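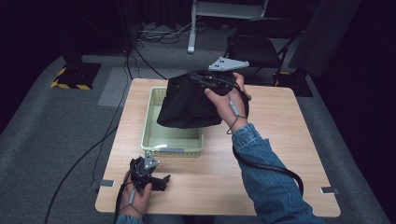

薄緑色のかごと黒い布の袋。木の机にて。

Dristmont基金 助成ご担当者様

2026年2月12日
多言語絵本の巡回貸出「Prundau文庫」 中間のご報告

寒い日が続いておりますが、皆さまお変わりなくお過ごしでしょうか。いつも私どもの小さな活動を気にかけてくださり、本当にありがとうございます。前回のお便りが少し駆け足になってしまいましたので、今回はゆっくり書かせていただきます。長くなりましたら、お茶でも召し上がりながらお読みください。

## 貸出の様子

1月の貸出は83冊でした。前の月が67冊でしたから、お正月休みで開室日が少なかったわりには、よく借りていただけたと喜んでおります。川口(私どもの書類では今もKawaguchiとローマ字で書く癖が抜けません)の2つの会場のうち、伸びたのは駅から遠いほうの会場です。近所の保育園の先生が連絡帳にひとこと書いてくださったそうで、お迎え帰りの親子連れが増えました。

よく動いているのは、ポルトガル語と日本語が並んだ絵本と、文字のない絵本です。文字のない本は、おばあさまがご自分の言葉でお話を作って聞かせるのにちょうどよいらしく、返ってきたと思うとまたすぐ出ていきます。反対に、図鑑の類は重たいせいか棚で休みがちで、こちらは置き方を考え直しているところです。

## 読み聞かせの会

Gonçalo Vilelaさんにお願いしている読み聞かせは、今期の4回をすべて終えました。最初の回は緊張なさっていたのか早口で、予定よりずいぶん早く終わってしまい、残りの時間はみんなで歌を歌って過ごしたのですが、それがかえって好評で、以後は歌の時間を必ず入れるようになりました。最後の回には、いつも後ろの壁にもたれて聞いていた小学生の男の子が、自分も読みたいと前に出てきてくれました。つっかえながらでしたが、最後のページまで読み切り、お母さまが廊下で目元を押さえていらしたのが忘れられません。

## 困っていること

正直に申し上げますと、本の修理が追いついておりません。背が割れたり、しかけ絵本の部品が取れたりしたものを補修用のテープで直しているのですが、手の慣れた者が限られていて、直し待ちの本がたまっていく一方です。春に製本の講習を受けられないか、いくつか問い合わせをしております。

また、Dresvilleの出版社に注文した本の到着が遅れています。先方からは発送が済んだと伺っておりますが、まだ手元に届かず、ラベルだけが先に刷り上がって引き出しで待っている状態です。

## 会計について

支出はおおむね計画どおりです。会場費が予定を少し下回りましたので、その分を補修材料に回したく、別紙で費目変更のお願いを添えました。ご確認いただけますと幸いです。送料については本が着いてから確定いたしますので、次回のご報告に載せます。

## これから

年度末までは貸出を続けながら、利用されているご家庭に簡単なアンケートをお願いするつもりです。設問はやさしい日本語とポルトガル語で用意し、書くのが苦手な方にはお話を伺う形にいたします。もしお近くにおいでの折がありましたら、どうぞ会場をのぞいてみてください。読み聞かせの続きの日程は、決まり次第お知らせいたします。

Prundau文庫 運営担当一同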